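New Rules for the Hand-Held Grippers

The revised working rules for hand-held gripper recording at Clernmont took effect on 02/12/2024. They replace the September version, which a lot of you had printed out and taped up at your table. Please take the old sheet down. Three of the seven numbered points have changed, and two people working from different sheets will produce recordings that can't be used together.

The reason for the update is simple. When we checked the 3,611 recordings made under the September rules, too many had to be set aside for small things. The hand work was fine in most of them. The trouble was in how the recording started, how it stopped, or what the pads were like at the time. Yurii Dovhaniuk went through the rejected ones and wrote most of what follows.

Start and stop. Every recording now begins with the fingers open and still, and ends the same way. Under the old rules you could start with the fingers closed if that was where the last one left off. That is no longer allowed. Hold still until you hear the tone, then begin. If you start moving before the tone, stop and throw the recording out. Do not try to save it by going back to your starting point.

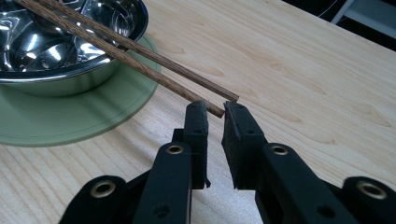

Approach. Come in at a steady speed and line up both fingers before you close. Long, thin items such as chopsticks should be taken with the pads flat against them, and you should close slowly enough that the item doesn't turn in your grip. If it does turn, keep going and mark the recording as a recovery. We want recoveries. We do not want them mixed in with the clean ones without a mark, and that was the single most common problem in the September set.

Do not use your free hand to steady anything. This was in the old rules too, but it was on the back of the sheet and people missed it. It is now point three on the front.

Layout. The table settings come from the layout cards, and the cards have not changed. Set the items out as the card shows, then leave them alone until the recording is done. You may move the whole setting to a different part of the table between recordings, and you should do so fairly often. A set where the bowl never moves is not much use to Movard, who do the training work on their side. Wipe the table at the start of the shift and again after the break.

Pads. This is the part with the most new text. Pads must be looked at before each shift and after every 40 recordings. You are looking for three things: material coming away at the edges, anything stuck to the gripping face, and a difference in wear between left and right. Dust and fibers can be taken off with the soft brush. Do not use tape or a wet cloth. If an edge has started to go, write it in the log with the gripper number and show the shift lead, who decides if the pad stays on.

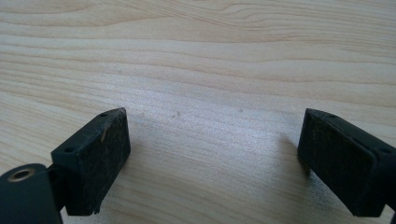
Fingers open over the bare tabletop. A small tan fleck is stuck to the left pad.

Pads are always changed in pairs. A new pad facing an old one closes unevenly, and the person holding the gripper will start to correct for it without noticing. Spare pads are in the Kowalczyk cabinet, second drawer, already matched up in bags. If you take the last bag, tell Yurii the same day. The replacement order takes a while to arrive.

A full pad change is due at 1,000 recordings no matter how the pads look. Some of you have asked if a pair in good shape can be kept past that point. For now the answer is no. We will look at it again when there are enough log entries to tell us how long they last in normal use.

Links and pivots. Open and close the gripper a few times before you start and feel for grit or sticking. Do not oil the pivots yourself. Oil gets onto the pads, and then onto the items. A gripper that sticks goes on the repair shelf with a tag, and you take another one. Write both numbers in the log so that your recordings can be matched to the right tool.
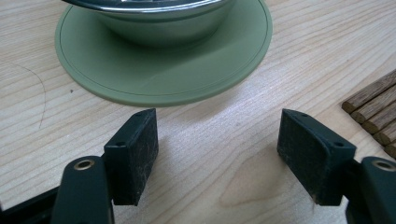
Breaks and grip comfort. The limit for one person on one gripper is still 40 recordings in a row. After that you swap jobs with your partner and do the logging. The September sheet said you could go on longer if both people agreed, and that line has been taken out. Wrist soreness was reported more than once, and the recordings made late in a long run were also the ones with the most rejected starts. If your wrist hurts before you reach the limit, stop then and swap early. There is no need to ask.

Checking. Each pair now reviews its own work before handing it in. Watch the first recording of the batch, the last one, and any that you marked as a recovery. Fill in the form in the Drorico folder. It has seven lines and matches the seven points on the new sheet, in the same order. Forms with blank lines will be sent back.

Recordings made under the old rules do not need to be redone. They stay in their own folder and should not be moved or renamed. If you had a batch half finished when the change came in, close it where it was and open a new one under the new rules.

Printed copies of the sheet are in the tray by the log book. Questions about pads and repairs go to Yurii, and questions about the form go to your shift lead.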